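Handling rules for hand-held gripper sessions, second version

I was asked in September to set down in one place the rules our group at Loscombe follows when household objects are handled with hand-held grippers. The first version, drafted with Usha Achari, ran to eight pages and was seldom read. The revised text is two pages, and I reproduce the principal points below with brief commentary.

Packaged food

Sealed snack packages are to be held between the padded surfaces of the fingertips and closed upon gradually. Where two grippers are in use, each operator action is to be recorded separately, including any period in which one hand merely holds.

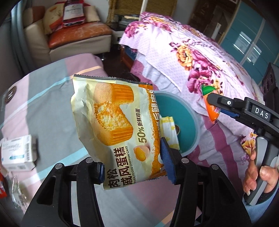
Oriana Yáñez reviewed 131 written logs against this rule and found the second clause the one most often neglected. A hand that holds an item still is performing a task, and our logs should say so. I would also ask colleagues to copy product names as printed – abbreviations have caused a good deal of confusion in the inventory, which now stands at 2152 entries.

Rigid and rounded items

Egg-shaped containers and similar forms require contact on both sides before any lift. The grip should be no firmer than the item requires. Neighbouring articles in a basin are to be left where they lie unless the task sheet provides otherwise. Fabrice Delorme has proposed a separate provision for lids and small cups, and I support it.
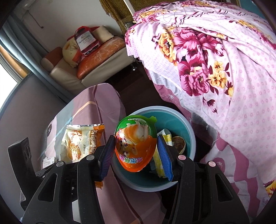

Private homes

The householder's consent is to be obtained in writing before work begins. Furnishings are not to be rearranged for the convenience of the operator. Comments on the draft may be sent to Yurani Mosquera, who is maintaining the master copy.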